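Re: [homecare] Cedar oil on stored baskets

On Saturday Selma Delić wrote:

> I've switched all my stored baskets over to the Dasell
> cedar oil and I'm never going back. One coat every
> February, and it keeps the cane from splitting and keeps
> moths out of whatever is inside. The label says it feeds
> the fibers. Three months in and not one moth. Has anyone
> else tried it on rattan?

Selma, I'm glad you have no moths, but I had no moths either over the same three months, and I used nothing. It was winter. Clothes moths in an unheated spare room don't do much in winter, with or without cedar.

My bigger problem is with "feeds the fibers." Cane is a dead plant stem. It doesn't eat. What it does is take up moisture and give it off again, and it splits when it gets very dry and somebody bends it or leans on it. A wipe with a damp cloth now and then, and a spot away from the heating vent, will do for most people. I know that doesn't come in a bottle with a dropper.

Then there is the price. The Dasell bottle is $16 where I live and the small print says it treats 3 medium baskets. Plain mineral oil from the drugstore costs a lot less, and I'm not sold on that either. Oil on an unfinished weave picks up dust, and the dust ends up on the sweaters.
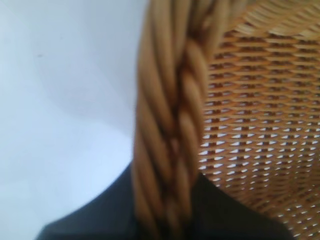
Selma Delić wrote back off list and says I can pass this on: she takes the point about winter, but the cedar smell was strong for weeks and she can't believe it does nothing at all, and her mother kept wool in cedar for years without a hole in it.

Fair enough, and I believe her about the wool. But her mother also washed everything before it went away, because I asked. Moth larvae go for sweat and food spots, so clean wool in a tight container was already most of the way there. A smell you can pick up across the room is a smell leaving the basket, and an open weave is about the worst thing I can think of for holding it in.

As for the page on the Erata site that gets linked here every spring, the one with 1,000 happy customers - happy with what? There is no untreated basket anywhere in it. I'd like to see the same sweaters in two baskets, one oiled and one not, left alone from May to September.

I have two old baskets and a bag of wool scraps I'm willing to lose. If someone wants to mail me the last inch of a bottle, I'll run it this summer and post what I find, holes and all.

Watkins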